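Werkier Handheld Gripper Pair
Product notes and method results
Last updated May 28, 2026
4 min read

The Werkier pair is a set of two hand-held grippers for recording two-person manipulation tasks. Each operator holds one gripper, each gripper carries its own camera, and the recordings are used to train policies for robot arms fitted with the same fingers. This page covers the hardware and the results from the first kitchen task set, which was run with the Prusley alignment method.

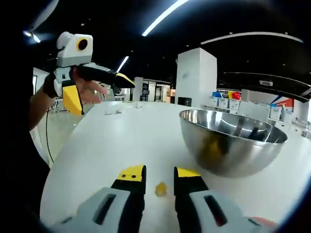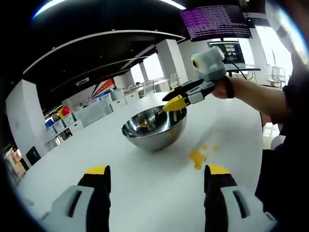 Two-operator work at the white table with the steel mixing bowl, from the camera on one of the grippers.

What the pair is for

Most demonstration data for two arms comes from one person using both hands. That works well for folding and stacking, but the two hands belong to one body and move with shared timing. Two robot arms on separate bases have no such link. We wanted recordings in which each side has to watch the other and wait, so we gave the two grippers to two people.

The task set has 8 tasks built around a mixing bowl: placing small items in it, moving it, holding it steady, passing things across it, and handling egg. Egg was included on purpose. It spreads, it slides off the fingers, and a mistake can't be reset by picking the object up again. Small rigid cubes were used for the simpler placing tasks.

The Prusley method

Each camera sees its own fingers and, for much of the time, the other operator's gripper. Prusley uses this second view. When the other gripper is visible, its position is estimated from the picture and compared with the position given by its own tracking. The two estimates are then pulled together over a window of five seconds. No outside cameras or floor markers are needed.

The method was written by Fadi Yammine. Ayman Saliba ran the recordings and did the scoring.

Results

The task set gave 2,021 usable demonstrations. A demonstration was kept if both recordings were complete and the clocks agreed. Demonstrations with spills were kept as well and labelled as such – leaving them out made the trained policy worse at the egg tasks, mainly in how it approached the rim.

We trained one policy with Prusley alignment and one without, on the same data, and ran each for 200 trials on the arms. The aligned policy had fewer finger collisions over the bowl and was better at waiting for the other arm to clear. On single-arm placing there was no difference we would want to report. Both policies did badly when the bowl had been moved to the edge of the table.

Polished steel gave us more trouble than expected. Reflections of the fingers in the side of the bowl were sometimes picked up as a second gripper, and the position estimate jumped. The current release checks each detection against the tracked path and drops any that could not be reached in the time. This removed almost all of the jumps, although it also drops a few good detections during fast movements.

Using the pair

Set the grip width on both units before the first recording and leave it alone for the session. Operators should agree who moves first. Talking during a recording is fine, as sound is not stored.

Wear the wrist strap and keep the cable on the outside of the arm, away from the table. Wipe the finger tips after any task with egg or other liquids. If residue is left to dry, it changes the friction enough to show up in the grip data. The fingers can be taken off and washed by hand. The camera module cannot be washed.

For large bowls, stand on adjoining sides of the table or opposite each other. Standing shoulder to shoulder puts the other gripper out of view for long stretches, and the alignment has little to work with.

Compatibility

Recordings export directly to the Wollel training format. The Henríquez arm mount takes the same fingers without an adaptor. Older single-gripper recordings can be loaded, but alignment is switched off for them.

A version of the task set with a plastic bowl is planned for September. Requests for the data and the scoring sheets should go to Ayman Saliba through the contact form.

We use cookies to remember your settings and to count visits to this page. Accept all / Manage cookies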